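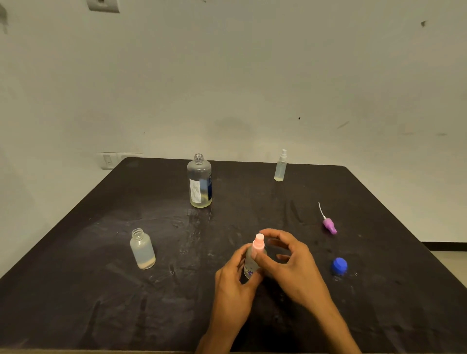

Ticket 642 - Ladton Crokinole Club, league scoring page
Opened by: Marwan Smadi
Status: open, waiting on Cimell

Round 12 scores wont save for table 4. Put in 20s count, hit submit, page goes back to blank. Other tables fine.

Tried so far:
- logged out and in, same
- different browser (was on the tablet, now laptop), same
- entered 98 instead of the real total, just to test. Saved. Real total is 153, doesn't save.

So looks like a cap on the total? Anything over 100 gets dropped, no error message. Doubles games go over that all the time.

7 February 2024 - Cimell replied, says limit was set for singles when the Kassab Cup was loaded. Asked them to lift it for doubles too.

Update - limit lifted, 153 saved ok. But standings still show Otorport ahead of us and they shoudn't be. Recalc button greyed out for me. Need admin rights or someone to press it.

Also please delete the 98, it's still in there as a seperate game.

Paper score sheets kept until this is sorted. Next doubles night is in March so not urgent, but before then pls.

Marwan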